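4.2 Short words and the pull of the familiar

The most exciting result of the Plulthorpe sessions came from the shortest words. We had expected three-letter words to be dull. Most children in the group could already read them aloud, and our pilot in June had been built almost wholly around words of five and six letters. Yet when the 34 children were asked to build words from loose letters and then change one letter at a time, it was the three-letter sets that kept them going longest and produced the richest talk.

Take the chains that begin with a name. Children moved happily from "rob" to "rub" to "rug", but many stopped at "rob" first to argue about it. Was it a name or a thing a thief does? Did it need a capital? Visser (in her work on early spelling) calls this kind of pause a meaning check, and we saw it again and again – far more often than with words such as "hop" or "bin", where the sense is plain from the start. One girl refused to go on to "rot" until her partner agreed that Rob was her uncle and could not be changed into anything horrible.

We coded 200 of these pauses from the sound recordings. In 47 of them the children talked about spelling and meaning in the same breath, and these are the ones we find most promising for teaching. A child who says "it sounds the same but it isn't him" is already doing something quite grown-up with language. The lower-case letters seem to have helped here, as they leave the question of the name wide open.

Middle vowels were, as others have found, the hardest part to hear. Swapping "o" for "u" caused more trouble than any change of first letter, and children who could hear the difference did not always trust it. Van Damme's slow blending routine, used in the second half of the project, made a lovely difference to their confidence, though we did not measure it separately and would like to do so. Figure 3 gives the starting word of the chain discussed above.

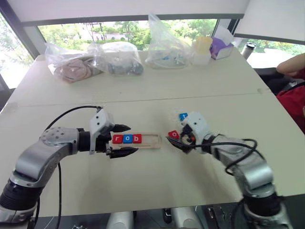
Figure 3. The word "rob" in lower-case letter tiles.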